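Mug

A mug is a drinking cup with a handle, taller and heavier than a teacup, and meant to be used without a saucer. It is most often filled with coffee, tea, cocoa or soup, and just about every kitchen has a few more of them than there are people in the house. The word is also used for shaving mugs, beer mugs and the metal cups carried by campers, all of which get a few lines of their own further down.
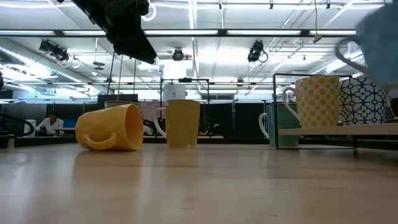
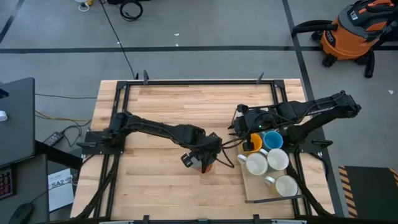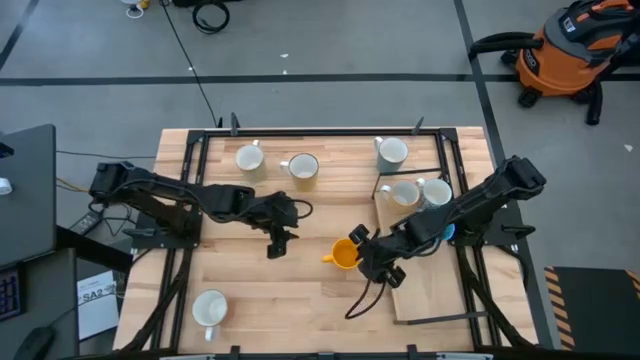
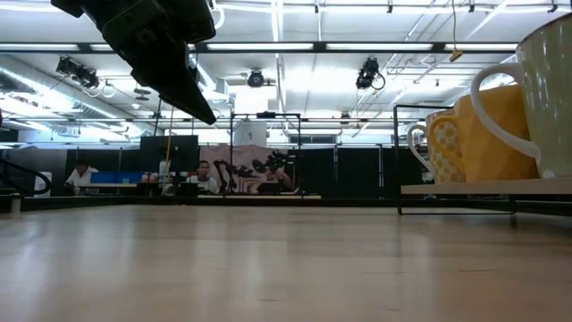

By the editors of the Moltura Household Encyclopedia
Kitchen and Table section, revised in February

Name

The English word is old and its beginnings are a little cloudy. Similar words turn up in the Scandinavian languages and in Low German for a jug or an open can, and it seems likely that the name traveled along with the pots themselves, as names of everyday goods so often do. The slang use of "mug" for a face is usually traced to drinking mugs made in the shape of heads, with puffed cheeks and large noses, which were a great favorite in English taverns. The "mug shot" comes from that same slang.

History

People were drinking from handled cups of clay long before anyone thought to write the fact down, and handled drinking vessels have come out of the ground in a great many parts of the world. Early ones were shaped by hand, and their walls tended to be thick, which made them sturdy but also heavy and rather rough on the lips. The potter's wheel allowed thinner and rounder walls. Wood and horn were used as well, though wood rots and few of the oldest wooden cups have lasted. Metal cups lasted better but had the drawback, familiar to anyone who has gone camping, that a hot drink in a single-walled metal cup makes the rim hot too.

Porcelain was developed in China, and for centuries European potters tried to match it. When tea first became fashionable in Europe it was drunk from small bowls without handles, in the Chinese manner. Handles came along bit by bit, and the household cup then wandered off in two directions: the fine teacup with its saucer, for company, and the plain mug, for the kitchen, the workshop and the farm. That split lasted a long time – there are still families who would never dream of giving a guest a mug – but the mug has clearly won most of the ground in between.

The thick, nearly straight-sided mug of the American diner deserves a special mention. It grew out of heavy institutional china made for railroads, hospitals and mess halls, where cups were stacked, dropped and washed hard many times a day. Its thick wall takes up some heat from the first pour, so coffee cools quickly to a drinkable temperature, and then the warm china helps hold it there for a while.

Shape and size

An ordinary kitchen mug holds somewhere between 8 and 12 fluid ounces. Larger ones of 16 ounces are common in North America, and soup mugs can run to 18 ounces or so, with a wider mouth that makes room for a spoon. A tall mug with a narrow opening keeps its contents warm longer, as less of the drink is open to the air. A wide one cools faster and is pleasanter for anything with foam on top.

The handle has two common forms. In the first, it makes a closed loop joined to the body at top and bottom, and in the second it is joined at one end only and curls free at the other. The closed loop is the stronger and by far the more usual. A good handle leaves space enough for the fingers without letting the knuckles rest against the hot wall, and it should be set so that the mug doesn't feel as if it wants to swing away from you when it is full. Potters will talk about this for as long as you care to listen, and they are right to, for a poor handle spoils an otherwise lovely pot.

Materials

Most mugs sold today are ceramic, either earthenware, stoneware or porcelain. Earthenware is fired at lower temperatures and remains porous under its glaze, and so it chips rather easily and can soak up water where the glaze is worn. Stoneware is fired hotter and comes out dense and hard, often with a pleasant weight in the hand. Porcelain is finer and whiter, and can be made thin enough to let light through.

Glass mugs show off the drink inside but need to be made of a glass that can stand sudden heat. Enameled steel mugs are light and almost impossible to break, although the enamel chips where they are knocked. Double-walled steel mugs keep drinks hot for hours and stay comfortable on the outside, and plastic ones are handy for small children and picnics.

Making

A studio potter throws the body on the wheel, lets it stiffen until it is about as firm as cold butter, trims the foot and then attaches a handle, which may be pulled from a lump of wet clay in a motion a good deal like milking a cow. In factories the body is usually pressed or cast in a plaster mold and the handle is formed separately and stuck on with slip, a creamy mixture of clay and water. The piece is dried slowly, fired, glazed and very often fired again. The foot is wiped clean of glaze beforehand, or it would stick fast to the kiln shelf.

Care

Coffee and tea leave a brown film that ordinary washing doesn't always shift. A paste of baking soda and water, rubbed on with a soft cloth and left for a few minutes, takes most of it off. Gray lines inside a mug are more often metal left behind by a spoon than scratches in the glaze, and a mild cleanser will usually remove those too. Mugs with metallic trim should be kept out of the microwave, and handmade ones are best washed by hand unless the maker says otherwise. A mug with a crack in it, even a fine one, is better retired to holding pencils.

See also: Cup; Glaze; Saucer; Stein; Stoneware; Teapot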